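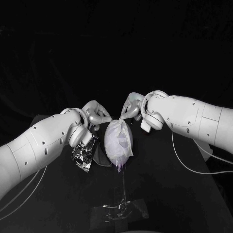 Air, the stuff we live in

Open your hand and move it quickly from side to side. Did you feel something soft on your skin? It was air. Air has no color and clean air has no smell, so people forget about it for most of the day. But it is a real material, the same as water or stone. It fills space, it has weight, and it pushes on everything it touches.

What is air made of?

Air is a mixture of gases. The biggest part is called nitrogen. If you could divide the dry air in your room into 100 equal parts, 78 of them would be nitrogen and 21 would be oxygen. The last part is mostly a gas with the name argon, together with very small amounts of others, for example carbon dioxide. There is usually also some water in the air, in the form of a gas which we call water vapor. On a damp day there is more of it, and on a dry day less.

Your body needs the oxygen. When you breathe in, the oxygen goes from your lungs into your blood, and the blood carries it to all parts of you, even to the small toe. The nitrogen goes in and comes out again, and your body makes no use of it.

Does air take up space?

You can test this at the kitchen sink. Push a dry piece of paper to the bottom of a glass, so firmly that it stays there. Turn the glass upside down and press it straight down into a bowl of water. Keep it straight! Then lift it out, also straight, and touch the paper. It should be dry. The glass looked empty, but it was full of air, and the water could not come in to reach the paper.

If you tilt the glass under the water, you will see bubbles. The air is leaving, and the water takes its place. Now the paper will be wet, so do this part at the end.
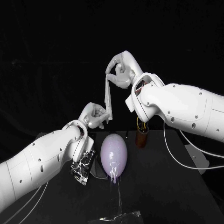 Light things are good helpers when you want to learn about air. Drop a coin and a feather from the same height. The coin falls fast. The feather needs more time, and it may turn or slide to one side. Both of them have to push the air away on their way down, and for the feather this is difficult work, as it is wide and weighs very little. Scientists say that the air gives resistance. A parachute uses the same resistance to bring a person slowly to the ground.

You can change the resistance by changing the shape. Take two equal sheets of paper, leave one flat, and press the other into a small ball. They still have the same weight, but the ball will reach the floor first.

How heavy is air?

One cubic meter of air (imagine a box which is one meter long, one meter wide and one meter high) weighs a little more than one kilogram near the sea. It does not sound like much. But think about a large room. The reading hall of the Halgate library is 12 meters long, ten meters wide and five meters high, and the air inside it weighs nearly 700 kilograms. This is as much as a big horse! The readers sit in it and do not feel any load.

Why do they not feel it? Air presses from all sides at the same time, from above, from below, from the left and from the right. There is also pressure inside our bodies, and it pushes back. We are used to this from the day we are born.

Air on a mountain

Imagine a tall pile of blankets. The blanket at the bottom is pressed flat by all the others, and the one on top is loose. Our air is similar. Near the sea it is pressed together by all the air above. Higher up, it becomes thinner.

From the village of Umar, which lies at 1,265 meters, a path goes up to the Talpur hut at 2,635 meters. A person who walks up this path breathes faster at the end, and the steep stones are only one part of the reason. In every breath there is less oxygen than in the village. The cook in the hut has another problem. In thin air, water boils before it becomes as hot as it would near the sea, and so the potatoes need a longer time in the pot. If you bring a closed bag of chips to the hut, look at it before you eat. It will be fat and tight like a pillow. The air inside the bag is still pushing outward as strongly as down in the village, but the air outside is pushing back less.

Warm air and wind

When air becomes warm, it spreads out. A cubic meter of warm air is therefore lighter than a cubic meter of cold air, and it is lifted up by the colder air around it. You can notice this in a house in winter, where it is often warmer close to the ceiling than on the floor.

The sun does the same thing on a very large scale. It warms the land, the land warms the air, and the air goes up. Cooler air moves in from the side to fill the place, and we feel it as wind. At the beach on a sunny afternoon, the wind often comes from the water, because the sand gets warm faster than the sea.

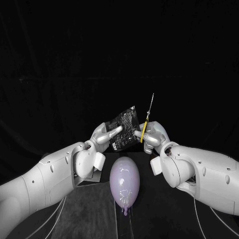 Itzel Becerra asks if the wind at the beach can also go the other way. Yes, it can. At night the land loses its heat quickly, and the sea stays warmer. Then the air rises over the water, and the wind blows from the land to the sea. Fishermen with sailing boats knew it long ago. They went out before sunrise with the wind behind them, and came home in the afternoon, also with the wind behind them.

Words to remember

Gas: a material which spreads out and fills all the space it can find.

Pressure: how strongly something pushes on a surface.

Resistance: the push of the air against a thing that moves through it.

Water vapor: water in the form of a gas.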